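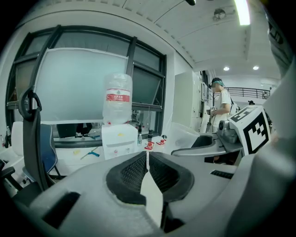
Upstairs by the big window, with two grippers in view and the marker cube on the one at right.

Gripper month, part two: I changed my mind about the pads

Hello again from the upstairs room. Last time I promised you a proper comparison of the two hand-held grippers we've been passing back and forth since the summer, and then I went quiet for most of October, which a few of you were kind enough to point out. The short version is that I had a draft ready, I liked it, and then we ran one more session with the older jaws and I had to throw half of it out.

So, for anybody who joined recently (hi, Farkotdale people!), we collect hand demonstrations for a small arm that does kitchen and bench chores. You hold a gripper in your own hand, you do the chore, and the tool records what it sees and how far the jaws are open. Later the arm gets trained on that. All the fun is in the first part and all the crying is in the second part.

The two tools in this round are the Bratero, which we bought, and the one we call the Nel, which is our own shell around somebody else's old jaw design. Zinhle Joubert drew the shell and has now printed it so many times that she can hear a bad layer from the next room. They weigh nearly the same. They feel nothing alike.

The Bratero first. It's comfortable right away. You pick it up and your wrist is already where it wants to be, and the trigger has a nice long pull with no dead zone at the start. I did a whole afternoon of cup stacking with it and my hand felt fine that evening. What I don't like is the pads. They're soft and rather slick, so a thin thing like a key or a teaspoon wants to roll as you close. You can correct for it without thinking, because you're a person with a wrist, but then the recording is full of these tiny twists that the arm tries to copy, and the arm is not good at tiny twists. We spent a long time blaming the controller for that before Unathi Mkhize slowed the clips way down and showed me my own hand doing it, over and over. Embarrassing!

The Nel is the opposite. The grip is a bit fat for me, the trigger is stiff, and after 20 minutes I start holding it with two hands when I think I can get away with it. But the jaws close dead straight, and when they have something, they have it. Teaspoons, keys, the lid of a marker pen, a zip tie lying flat on the desk. I went in sure that I'd recommend the Bratero for everything and the Nel for nothing, and by the end of the first proper day I was fighting people for the Nel.

Here's how we ran it. We picked 16 chores, the same ones for both tools, and each person did every chore with both. Half of us started on one tool and half on the other so that being tired didn't always land on the same gripper. Some chores were easy (put the bottle upright, push the box to the tape line). Some were mean. The meanest was picking up a screwdriver by the shaft and laying it in a tray with the tip pointing away from you, and I'd like to apologize to everyone I made do that before lunch.

We counted a try as bad if the thing was dropped, or if the tracking lost the tool for long enough that the clip had to be tossed. And that second kind is where it got interesting, because I'd gone in thinking of this as a test of jaws and pads, and a good share of our bad clips had nothing to do with either one. They were tracking losses. Big windows are lovely to work next to and terrible to be tracked next to. When the sky is bright, the headset on your face and the camera on your hand both have opinions about it, and the opinions don't match.

The marker cubes help a lot. If you're setting up something like this, please put the cube on top of the tool where your own knuckles can't cover it. We tried ours on the side first, since it made the tool slimmer, and lost the marker every time anyone reached across their body. Moving it up top cost us an evening of reprinting the bracket and saved us, I'm going to say, around 11 tossed clips in the very next session. The tool does look like it's wearing a hat now. I've grown fond of it.

Flat white board is the other thing I'd recommend. Lean a big one against the glass behind your work area and tape it along the top. It cuts the glare down and gives the cameras something boring to look at. The first one we tried was glossy, and it threw the ceiling lights straight back at us, so go matte if you have the choice. Foam board is fine. Bedsheets are not, they move every time a door opens (ask me how I know).

A few of you wrote in about controllers after the last issue, so a quick word. We're running the same Ceteck box for both grippers, same settings, same firmware, and I haven't touched it since we began. I know there's a newer one. I know it's faster. If I swap it in the middle of a comparison then I'm comparing four things and will understand none of them, so it stays in its packaging until the Nel and Bratero numbers are finished. Unathi has offered to hide it from me.

Now the pads, which is the part I had to rewrite. My old draft said the Nel won because its jaws were straighter. Zinhle didn't buy it. She thought the difference was nearly all pad, so she cut a set of the rougher pad material to fit the Bratero and made me redo the five thin-object chores with it. I grumbled. Then I did them, and the rolling was mostly gone! The teaspoon stayed put, the keys stayed put, and the zip tie was still a pain but a smaller one. The jaws do matter a little for very flat things, where the Bratero tips meet at a slight angle and you end up pinching with one corner. For everything else she was right, and I've told her so in writing, and here it is in writing again.

Which leaves me recommending something you can't buy: Bratero handle, rough pads, cube on top. If you already own the Bratero, swap the pads before you do anything else. Cut them a hair oversize and trim after gluing, and let the glue sit overnight even if the packet promises less. I rushed my second set and one of them walked right off the finger partway through a chore, and it took me three more clips to work out why the tool felt so strange. If you're starting from nothing and your chores are all mugs and boxes, the stock pads will do you fine and you can spend your evening on something nicer.

One caution on wear. Rough pads pick up everything. Lint, crumbs, a bit of label glue off a bottle, and then they start sticking to things you're trying to let go of. I wipe mine with a damp cloth between chores and give them a proper clean when a session ends. We've got roughly a month of use on the first set and they're a little shiny in the middle but still gripping well.

What's left to do: we want 2,000 clean clips before we train anything we'd be willing to show you, and we're getting there slowly — the shorter afternoons help with the glare, at least. Zinhle is drawing a slimmer handle for the Nel, with a softer spring behind the trigger, and has asked for hand tracings from anyone willing. Lay your hand flat on a sheet of paper, fingers a little apart, draw round it, and mark the width of your palm at the widest point. Small hands especially, we have far too many tracings from people with hands like dinner plates.

Next issue I'll do the wrist cameras, wide lens against very wide lens, and I'll try to answer the question about left-handed use that came in twice. Reply to this email with tracings, pad materials you swear by, or chores you think we should be forced to attempt. Nothing with glitter, please.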